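The Basket by the Door

Most homes that work well have one container that belongs to no room. It goes up the stairs in the morning with a charger and a pair of socks in it and comes down at night with two mugs and somebody's homework. In Floddale, a town of row houses with narrow halls and very few closets, people call it the carry basket, and the hardware store on the main street keeps a stack of them beside the register.

The store is called Radebe, and it has sold plastic baskets for as long as it has sold paint. The cheapest are thin and split at the corners. The better ones have solid floors and sides full of small holes, and they cost a few dollars more. According to the store, it sold 2,441 baskets last year, with June the strongest month. School lets out then, and everything that has been sitting in desks and lockers comes home at once.

I spent part of the summer using a carry basket in my own house, which has three floors and a back porch. The rule I was given at the register was simple. Anything out of place goes in the basket. When the basket is full, or at 9 in the evening, whichever comes first, it gets walked around the house and emptied. It doesn't get put down in a corner with things still in it.

That last part is where people fail, and I failed at it for the first two weeks. A full basket on the landing stops being a tool and turns into a drawer without a front. Mine held batteries, a tape measure, a swim cap and a library book that was over a month late. I paid the fine and started again.

It went better after I moved the emptying to a table. I had been working from the floor, bending down for one item at a time and losing interest around the fifth. At table height it's easy to see the whole load. Clear the surface first, set the basket at one end, and take things out one by one. Items for the same room go side by side. Then each group goes back in the basket in the order of the walk, with the last stop at the bottom.

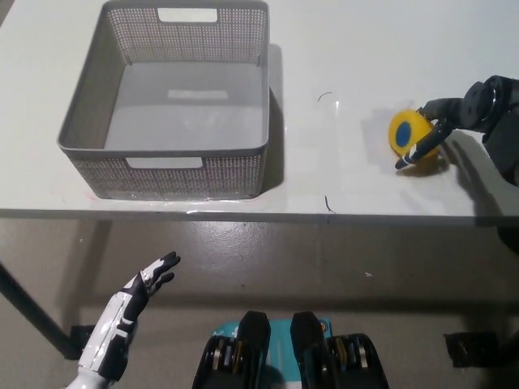 A square mesh-sided basket with nothing in it, and a yellow and blue disc still to be put away.

Shape matters more than I expected. A round basket looks nice but wastes the corners, and books never sit flat in it. Square with rounded corners is easier to load and easier to wipe. Slightly flared sides let one basket nest in another for storage. Handles cut into the walls are less comfortable than ones that stick out, but they don't catch on door frames, and in a Floddale hallway that counts for a lot.

Holes are a matter of taste. A fine mesh lets crumbs and sand stay put if the floor is solid, and it lets a damp washcloth get some air. Large holes let pencils poke through. The color is up to the buyer, though gray hides scuffs well, and small toys in bright colors show up against it.

Small toys are the real test of the system. Discs, puzzle pieces, marbles, the lids of things: each one belongs to a set, and the set is usually two floors away. Selent, a company that makes storage boxes and sells through Radebe, offers a small clip-on tray for them at the side of the basket. I tried it for a week and took it off. The tray filled with items I didn't want to deal with, and then I had two baskets. Putting the small things on the table first, before the clothes and books, worked better.

The table needs a little attention too. Threads, hair and bits of wire come off whatever has been carried around, and on a white top all of it shows. I keep a cloth on the chair and wipe down after the walk.

A reader could own several baskets, one for each floor, and some families on my street do. I think one is enough. With three, things travel from basket to basket and never reach a shelf.

Mine lives by the front door now. It was empty this morning, and by noon it had a hat in it.

Comments (3)

Jirnanora: We do this with an old dishpan. No holes, so you can rinse it in the sink. Agree about not having one on each floor.

stairs_again: What size do you use? The large one won't go around the bend in our staircase unless I tip it.

porchlight: My kids figured out that anything in the basket gets put away for them. Now it's full by breakfast.

We use cookies to remember your settings and to count visits to this site. By continuing to read, you accept their use. Manage preferences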